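Gripper does not let go after low voltage stop, finger got pinched
Forum: Hand-held and small grippers > Faults and safety
14 replies, 698 views

mmets_tln
Posts: 86
Joined in January

Hello all. I write in English because the Estonian group is very small and I got no answer there. Please excuse mistakes.

I work with a hand-held gripper with two jaws, and we use it to collect handling of clothes: pick up, shake, lay down, fold. The motor board is Morkura, the older version with the firmware that it came with. On Tuesday we had a fault which I do not like at all.

My colleague was closing the jaws on a sleeve. In the middle of closing, the supply voltage went down for a moment and the board went into its fault state. I was expecting that the motor becomes free in this state. It did not. The jaws stayed closed with full force, the trigger did nothing, and the tip of his finger was between the pads together with the cloth. We pulled the plug and then it became loose. His finger is fine, only a red mark, but he was angry and I understand him.

After that I looked in the log. Before the stop there is error 236 two times, and then nothing. In the manual 236 is explained only as "bus undervoltage, see chapter supply", and chapter supply is one half of a page.

My questions:
1. Is it normal that this board holds position in a fault?
2. Has somebody changed this behavior, and how?

Maarja Mets

hinge_and_bracket
Posts: 1,120

Yes, normal for that board. The default action on undervoltage is "hold". They did it so that people would not drop things. For an arm carrying a glass jar that makes sense. For something you have in your hand next to your other hand, I think it's a bad default.

There is a parameter for it in the setup tool, under fault actions. Set it to "coast" and test it before anybody goes near the jaws.

quietservo
Posts: 402

I don't agree that the default is bad. If you coast on every voltage dip, you drop the load on every voltage dip, and then people complain about that. The real fault is that the voltage goes down. Fix the supply and you will never see 236 again. What does the motor hang on?

mmets_tln

Thank you both. The motor is on a 12 V adapter, the one that came in the kit from Zatholm. The adapter goes into a power strip with other things.

I put one picture from the work, so you can see what kind of cloth and how the pads take it. We take one fold and lift, so fingers of the other hand are often near when a person helps to spread the shirt. 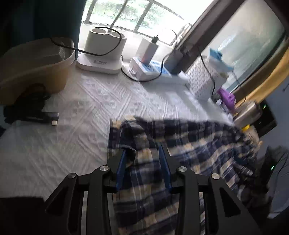 Plaid shirt on the bedspread, one fold between the blue pads.

The shirt is not thick. I do not believe the motor needs so much current for this.

hinge_and_bracket

Thanks, that helps. You are pinching a small fold, so the pads come almost together, and the controller keeps pushing because it never gets to the target width. That's the stall case. The motor pulls the most current there, even on a thin shirt. The thickness of the cloth matters much less than the number you command.

What closing width do you send?

mmets_tln

Zero. I see now that this is maybe stupid.

hinge_and_bracket

Not stupid, everybody sends zero. But set a current limit too, and let it stop when it reaches the limit.

quietservo

So as I said, supply. Zero width, full stall, kit adapter. I had a Zatholm adapter which was good on the label and weak in real life. Also, a power strip with many things in it is a place where I would look for a loose contact. Put a meter on the motor side and close the jaws on a folded towel. If you see the voltage fall at the moment of stall, you have your answer.

wannasri_bench
Posts: 57

Please let me disagree with quietservo a little. Finding the cause of the dip is good, but this is a safety matter and there will always be another cause. Plug pulled halfway, cable under a foot, old adapter. With a hand-held tool you must assume that the voltage will go away some day, and ask what the jaws do then.

At Wannasri we have three rules for the hand-held units:
Fault action is coast, on all boards, checked again after each firmware update. The update can put it back to hold!
Current limit low enough that a person can open the jaws with one hand.
A switch in the motor cable, where the operator reaches it with the free hand.

The third one is cheap and I would do it first.

quietservo

I did not say not to do this. I said the dip is the fault. If you only change the action, the dip is still there and you will lose data every time.

wannasri_bench

Then we agree more than it looked. But the order is important for me. First the finger, then the data.

lowtorque_len
Posts: 9

Small question from a beginner. With coast, can you really open the jaws by hand? On my unit the gearbox is so stiff that it makes no difference if the motor is on or off.

hinge_and_bracket

Depends on the gearbox. With a worm gear, no, it stays where it is and coast won't help you. Then the current limit is your main protection, and you want a mechanical release. Maarja said hers got loose when they pulled the plug, so hers can be driven back.

mmets_tln

I report what I did until now.

I measured as quietservo said, with a folded towel. At the stall the voltage fell from 12 V to under 9 V. I took a bench supply in place of the adapter, same towel, same command, and it stayed above 11. So the adapter is weak, or its cable. I ordered another one from Cerkville with more current and a thicker cable.

I changed the fault action to coast and made the test with a wooden stick between the pads, no fingers. I turned the bench supply down slowly until 236 came. The jaws became free at once, and I could open them with two fingers. I repeated it several times and it was the same.

The current limit I set to 40 percent. It still lifts a shirt. With jeans it slips sometimes at the waist, where the cloth is double, so there I must find a better number.

The switch is not done. I have the part, but I must open the cable and I want to do it properly with strain relief.

quietservo, you were right about the supply. But I also would not like to go back to hold, even with a good adapter.

quietservo

Fair. Write to Morkura about the manual as well, half a page for that is too little. And check the setting after you power it off for the night, on mine it was not saved until I pressed "store" separately.

mmets_tln

I did not press store. I go and look now.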